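Jornada de puertas abiertas en el archivo municipal de Clernden

El martes estuvimos en Clernden para ver cómo preparan allí el aniversario de la fundación de la villa. El archivo municipal abría sus depósitos al público por la tarde, de cuatro a ocho, y la asociación de estudios locales nos había reservado sitio en el segundo turno. Fuimos 19 personas, casi todas del grupo de lectura de documentos antiguos.

El archivo ocupa la planta baja y el sótano de la antigua escuela de Jarkier. Se entra por el patio. En el vestíbulo han puesto los paneles de la exposición, que siguen un orden cronológico: la carta de población, el mercado, la llegada del ferrocarril, los años del cierre de la fábrica de hilados y la ampliación del término. Los textos son cortos y se leen bien, aunque el cuerpo de letra de las cartelas es pequeño y en la parte del ferrocarril había que acercarse mucho.

La visita propiamente dicha empezó en el sótano. El fondo histórico suma 374 legajos, de los que 307 ya están descritos en el catálogo. El resto corresponde en su mayor parte a pleitos de aguas y a cuentas del pósito, que llevan más trabajo. Nos enseñaron un libro de actas abierto por la sesión en que el concejo discutió dónde levantar el puente — la discusión duró tres sesiones y el acuerdo final está escrito con otra tinta y otra mano. Se podía mirar de cerca, sin tocar. También sacaron un plano de deslindes con los nombres de las partidas, varios de los cuales ya no se usan.

En la sala de consulta explicaron el programa Kivach, que es el nombre que han dado al conjunto de actos del aniversario. Empieza en septiembre y se reparte a lo largo de tres cursos. El primero se dedica a los orígenes de la villa, el segundo a los oficios y el tercero a las familias que emigraron. Las escuelas reciben una maleta con reproducciones de documentos y una guía para el profesorado. Pudimos hojear una de las maletas. Las reproducciones están bien hechas, en papel grueso, y la transcripción va en hoja aparte.

Preguntamos por la colección Shenoy, que muchos conocíamos solo por las notas de un boletín antiguo. Son fotografías y correspondencia comercial depositadas por una familia de comerciantes de la villa. De momento se consulta con cita previa y no admite reproducción. La previsión es digitalizar primero las cartas y dejar las fotografías para más adelante.

Hubo un rato para café en el patio y después una charla de unos 40 minutos sobre los nombres de las calles. Fue la parte más concurrida y faltaron sillas. Lo más útil para nosotros fue la relación de cambios de nombre, que reparten fotocopiada y que vamos a dejar en la carpeta del grupo, junto con el folleto de la exposición.

Para quien quiera ir por su cuenta: la exposición sigue abierta en horario de mañana, la entrada es gratuita y el depósito solo se enseña a grupos. El autobús de línea para cerca del archivo — conviene mirar antes la hora del último de vuelta.

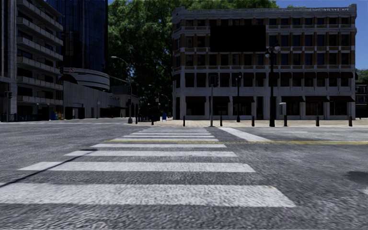
Paso de peatones y doble línea amarilla en la calzada.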